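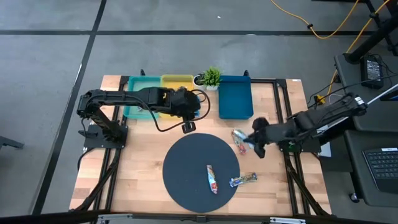 Lists > Cotstead Wind Consultation > Messages

17th January
Posted by Emmanuel Rweyemamu

Subject: Re: Shadow flicker limits in the draft siting rules

Dear list members,

I write in reply to the question below concerning shadow flicker and the proposed Langat turbines. The drafting group has reviewed the points raised, and I have been asked to respond on its behalf.

> The draft allows 30 hours of shadow flicker a year at any
> occupied house. Is this a limit on what the developer's
> model predicts, or on what residents will experience? The
> two may differ a good deal. The text also says nothing
> about schools or workplaces, and several homes on the
> Kudstead side would be affected by more than one turbine.
> Would each turbine be given its own allowance?

On the first point, the limit in Section 4 is intended to apply to actual flicker. The draft does not say so clearly, and the wording will be revised. An applicant will still be required to submit a model with the application. That model must assume a clear sky, a turning rotor, and no screening from trees or outbuildings. A second set of results, adjusted for local cloud cover and wind direction, may be submitted alongside it, but the unadjusted figures must appear in the main report and not only in an appendix.

On the second point, the allowance belongs to the receiving property. It covers all turbines together, including any already standing at Grarnumbridge whose shadow reaches the same building. An applicant whose project would bring a property over the limit must propose a shutdown schedule for the turbines responsible. The group considered a separate daily limit and is inclined to include one. Members with views on a suitable figure are invited to send them.

Schools and workplaces were left out of the earlier text by oversight. The revised draft will cover any building regularly occupied during daylight hours. Barns and storage buildings will remain outside the rule, although a barn with an office in it has already been raised as a difficult case -- the group has not settled how to treat it.

Members have also asked about turbine height. The maximum tip height under discussion for Langat is 155 meters, and the flicker study area should be set with that height in mind. The study maps circulated in July used a lower tip height and should no longer be relied upon. Replacement maps will be posted when the applicant supplies them.

Complaints after construction are dealt with in Section 7. The operator would have 3 working days to acknowledge a complaint and 90 days to complete an investigation, including a comparison of the resident's record with the turbine operating logs. The group recognizes that flicker at a given window is seasonal, and that an investigation begun late may miss it entirely. For that reason the operator would have to retain its logs and produce them on request.

Comments on the revised wording may be sent to this list or to the Cotstead planning office in writing. Please give the section number in the subject line. Comments on noise and road access should be kept to their own threads.

Respectfully,

Emmanuel Rweyemamu
for the Siting Rules Drafting Group

Contact the list owner | Back to top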